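Clomollow: small-room decorating notes, in plain text files

Clomollow is a growing set of short notes about decorating small rooms on a small budget. I started it when I moved into a two-room apartment and wanted one spot for every wall color, curtain length and rug size I was trying out. Now it covers 80 rooms, and I still love adding to it!

What's in the folder

rooms.csv has one row per room: floor area, ceiling height, window direction, wall finish, floor type, and what the makeover cost.
ideas.csv has 357 decorating ideas, each tied to at least one room by its room number.
notes/ has the longer write-ups, one text file per room.
palettes/ has the paint colors, grouped by how much daylight the room gets.

How to read the ratings

Every idea gets a score from 1 to 5 for effort, where 1 is an evening's work and 5 means you'll be sleeping on a friend's couch (the bathroom tile in the Robles notes, I'm looking at you). There is a second column for "would do again," and that's the one I'd sort by first. Some of the cheapest ideas score wonderfully there. Peel-and-stick murals on one short wall, for instance, or hanging the curtain rod nearly 5 inches above the window so the whole room feels taller.

Areas are in square feet and prices are in dollars. A blank cell means I don't know, and a zero means it was free.

Where the rooms come from

Most are from the Itari swap list, where people trade leftover paint, fabric and good advice. The Zitness rooms are all studios with sloped ceilings, so they have their own tag (slope). Please filter them out before you average any ceiling heights.

Shelves and small bedrooms

Open cubbies come up again and again in the notes. A white unit against a pale wall takes up so little visual space, and you can change the whole mood with what you set on top.

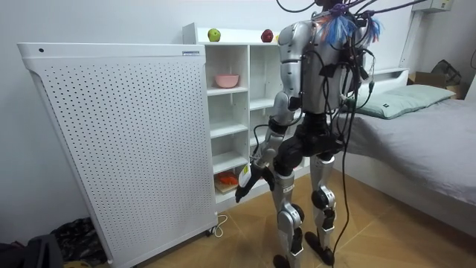
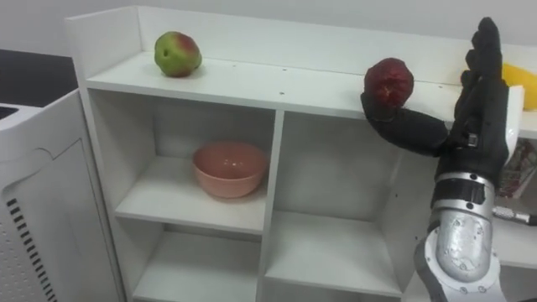
Fruit on a white top shelf.

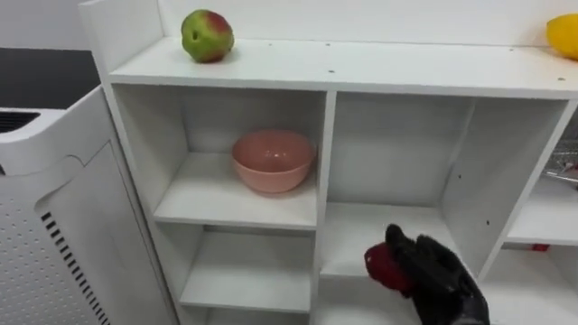
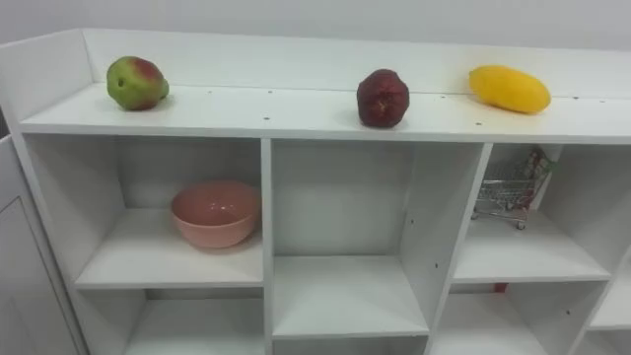 Look for the tag cubby in ideas.csv to get the full group. My favorites pair one deep color with lots of open space, and the palettes for north-facing bedrooms work really well with them.

Known gaps

Kitchens are thin, and there are no outdoor spaces yet. Rental rooms are marked, but the notes don't always say whether the landlord allowed paint. A few of the early costs leave out brushes and tape, so treat those as a little low.

Adding a room

Copy the blank row at the bottom of rooms.csv, fill in what you can, and send it along with a few lines about what you'd change. Messy notes are very welcome, I'm happy to tidy them up! Next on my list are hallways, starting in August.

Kept by Leire Urquijo. Free to use and share, with a mention of Clomollow.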